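The Day the Robot Arm Stopped
A robot story for curious readers, by Osvaldo Costa

What makes a robot arm freeze in the middle of an easy job? Let's find out! 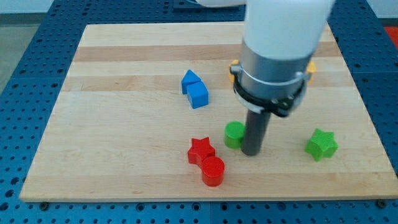 A job any toddler could do

At the Skolley workshop there is a robot arm named Erka. Erka's job is to push wooden blocks from one spot to another on a wooden board. It can't pick anything up. It has one dark gray rod pointing straight down, a bit like a finger, and it does all its work by nudging. Star, cube, cylinder, it doesn't matter. Nudge, nudge, nudge!

You could do that with your eyes half closed. For a robot it's hard, and that's why people love working on it. Blocks spin when you push them off center. Round ones slide one way and stars catch on their neighbors. Try it at home with a pencil and a bottle cap and you'll see how quickly things go sideways.

What went wrong

One morning in April, Erka had done 149 pushes without any trouble. On the next one it was supposed to slide a green block toward a red one. The rod came down, and down, and then the whole arm went stiff and stayed there. A red message popped up on the computer screen:

PROTECTIVE STOP

No smoke, no sparks, no bang. It was very quiet, and everybody in the room looked up at once.

What is a protective stop?

Think about walking through your bedroom in the dark. Your toe touches something hard and you stop right away, before you put your full weight on it. Your body felt a push that it wasn't expecting.

Erka does the same kind of thing. The motors in its joints know how hard they should be working at every moment. If one of them suddenly has to work much harder than planned, the arm figures it must be pressing on something, so it quits moving. It doesn't know what the something is. It could be a table. It could be your hand! So it stops first and lets the people look.

That means the stop wasn't the fault. The stop was the part that worked. The real fault was hiding somewhere else, and we had to go hunting for it.

The hunt

Our first guess was a bumpy board. We ran a ruler over the wood and it was nice and flat.

Our second guess was a loose bolt. The table under the board is blue with holes all over it, a lot like a giant pegboard, so you can bolt things down wherever you want. We checked the bolts with a wrench. They were tight.

Our third guess was the rod, and this time we got it! The day before, somebody had taken the rod off to clean it. When it went back into its clamp, it didn't slide up quite as far as before. It was sticking out 2 millimeters too low. That's thinner than a pancake, and a robot cares about it very much.

You see, Erka doesn't feel its way down like you do. A number in its program says how long the rod is, and Erka trusts that number completely. The program said "stop just above the wood." But the rod was longer than the program believed, so "just above the wood" had turned into "inside the wood." The tip pressed on the board, the motors strained, and the arm stopped itself.

But why did the first 149 pushes go fine? Great question, and it bugged us too! Those pushes were all done a little higher up, against the sides of the blocks. The next one was the first that asked the rod to go really low.

How we fixed it

1. We pressed the big red stop button, so the arm couldn't move while our hands were near it.
2. We loosened the clamp, slid the rod up to where it belonged, and tightened it again.
3. We measured the rod and checked that the program had the same number.
4. We took our hands away, let the button back out, and moved the arm down very slowly.
5. We ran 343 pushes in a row. Not one stop!

There's now a line scratched on the rod so you can tell at a glance if it has slipped.

If you ever visit a robot

Stay behind the line on the floor, even when the arm is standing still. A stopped robot may only be waiting for its next instruction. Ask a grown-up where the red stop button is. And if the robot does freeze, don't poke it. Tell someone, then watch what they check first. You might guess the answer before they do!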